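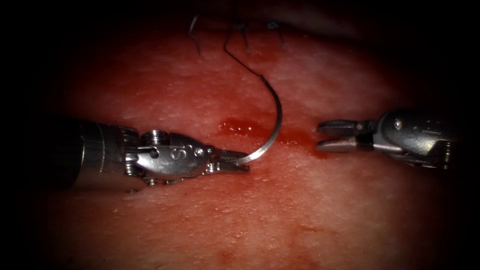
Fig. 1. Sutura con dos instrumentos: la aguja en el izquierdo, el derecho con las mordazas abiertas.

Tema 3. ¿Saben ya las máquinas hacer las tareas de casa?

Apuntes de clase, julio de 2018

El otro día Hawi Woldegiorgis me preguntó en el pasillo cuándo podrá comprarse un robot que le cosa los botones, y me pareció tan buena pregunta que he cambiado el orden del temario (lo siento por quienes ya habían leído el tema 4, os servirá igual). Coser es una tarea doméstica de toda la vida, la hacía mi abuela mirando la tele, y resulta que es de las que peor se les dan a las máquinas. En el quirófano, en cambio, hay brazos robóticos que llevan años manejando aguja e hilo. ¿Entonces ya está, no? Pues no, ¡ojalá!

Primero hay que separar dos cosas que en los periódicos salen siempre mezcladas: que la pinza pueda hacer el movimiento y que la máquina sepa cuándo hacerlo. Lo primero lo tenemos bastante resuelto. En la cirugía robótica habitual es una persona quien conduce los instrumentos desde una consola, y lo que hace el aparato es seguirle la mano con mucha finura. Lo segundo, decidir dónde entra la aguja y cuánto se tira, es lo que nos interesa en esta asignatura y va muchísimo más despacio.

Fijaos en la figura 1, en la aguja curva. Hay que agarrarla bien, hacerla girar siguiendo su propio arco y recogerla con la otra pinza. Si la agarráis torcida, todo lo que viene después sale torcido. Probad en casa con un anzuelo sin punta y dos pinzas de depilar, ya me contaréis.

Y luego está el hilo, que es donde yo me pongo pesada. 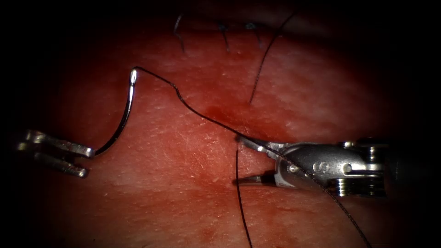
Cuadernos de Dornska, n.º 3, pág. 200

El hilo sale de la aguja, hace una onda y pasa por encima del instrumento derecho, el de la letra S. Para un programa eso es un lío tremendo: una cosa fina y oscura que se dobla como quiere y que tapa o queda tapada. Arriba hay tres puntos ya puestos, con sus cabos, también oscuros. ¿Cuál es el hilo bueno y cuál es un cabo? Vosotros lo veis enseguida, el programa tiene que aprenderlo.

Con los calcetines, los cables y las sábanas pasa lo mismo. Valtteri Partanen lo intentó en el taller de Flarkach con cordones de zapato: 1000 intentos de lazada, y a mí los vídeos me siguen dando un poco de risa (con cariño, Valtteri).

Mi respuesta para Hawi, de momento: atornillar piezas iguales en una fábrica, sí; pasar la aspiradora, más o menos; coser un botón sin que nadie lleve los mandos, todavía le toca a ella.

Para la próxima sesión, elegid una tarea de vuestra casa en la que haya algo blando y escribid en qué momento se atascaría la máquina. Una página, a mano o a ordenador, me da igual.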